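Box Week at Ormsby: A Small Gallery

July 13, 2019
Posted by Kojo Kwofie

Well, it's packing season again, and I promised a few of you that I'd put up something about the boxes this year, seeing as how I go on about them every time we talk. For anyone new here, we send out our jam and pickle orders from Ormsby twice a year, once in January and once in the summer, and every one of those orders leaves in a plain brown cardboard box that starts out as flat as a pancake. We have 305 of them to get through this time (281 went out last winter, and I thought that was plenty!), so you can imagine that I've had boxes on my mind from breakfast on.

I do love a good box blank. There's something very pleasing about a whole box lying there in one piece, with all its folds already pressed in and every flap waiting its turn, and I'll happily tell anybody who stands still long enough that the creases do most of the work for you. Fold along them gently first, just enough to wake them up, and then go back and fold them properly.

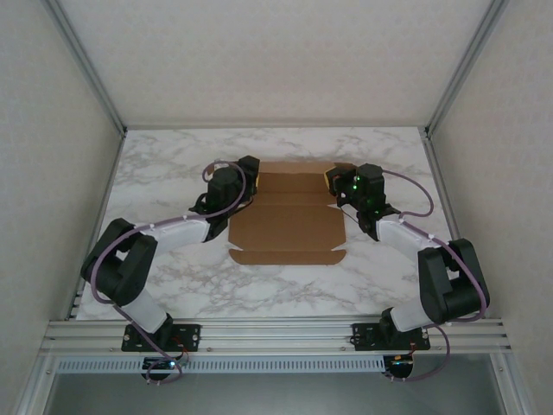 The long tab is the part that people rush, and I was as bad as anyone when I started. It wants to tuck in last, after the small flaps at the corners have been turned in, and if you try it sooner you'll only end up taking the whole thing apart again and saying something you wouldn't say in front of your grandmother. Those angled corners on the tab are a great help, by the way, and slide in much more easily than a square corner would.

We tried 2 suppliers before settling on the Hamska blanks, which suit our 4-jar orders nicely. My sister still prefers the Pundska ones for her soaps and we have agreed to leave it at that. The first stack goes off to Tostorent as soon as the labels come back from the printer, and I'll add more to this page as we go along, so do look in again!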